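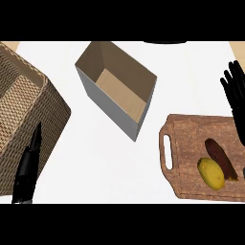
Why Did the Robot Squeeze the Lemon?

Have you ever picked up an egg and wondered how hard to hold it? Your fingers work that out so quickly that you hardly notice, but a robot has to be taught, and sometimes the lesson goes wrong!

At the Adness workshop in Trumville, a robot called Kusska practices with fruit and vegetables inside a computer, in a make-believe kitchen with a basket, a box and a cutting board. Last October it had done more than 600 tries when something odd happened. On try 137 it closed its fingers on a lemon and just kept on squeezing – and squeezing – until the program stopped it.

So what was the matter? Kusska has a number that tells it when to stop pushing. The number was supposed to be 2, but somebody had typed 3, and so the robot thought it was still being gentle.

Luckily a pretend lemon can't make a mess, and it can't pinch your thumb either. The people at Adness fixed the number and added a safety rule from the Hsu handbook: if the fingers push too hard, everything stops at once, even if the job isn't finished.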